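26/01/2022
Visit to Hunwood, bottle handling demo (Karagiannis project)

Went over with the Hindier group for the pharmacy cell demo. Two arms, one shared table, shelf at the back. Operator console stays to the side. Asked for cycle times; was told 200 test picks are logged so far, file to follow. Gripper force is set per bottle size, by hand for now.
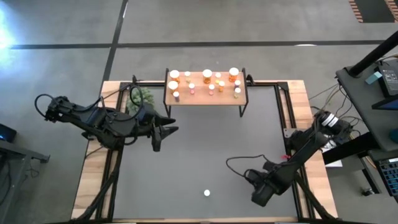
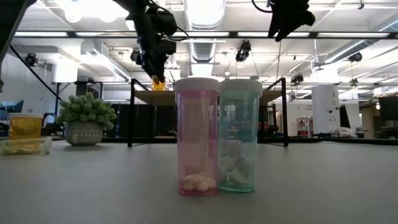 Bottle station, Hunwood. First: shelf with large and small bottles. Second: pink and green bottles, gripper over the pink cap.

Notes for our own bench at Jallbridge:
- Tinted translucent bodies are a problem for our depth sensor. Get 2 bottle sizes and try before ordering anything.
- Ribbed caps should help with grip. Check fingertip wear after 3,000 cycles.
- Cable slack at the wrist needs a proper guide on ours.
- Shelf height not given. Ask.

Their next open day is in August. Travel took around 5 hours both ways, so combine with the calibration trip if possible.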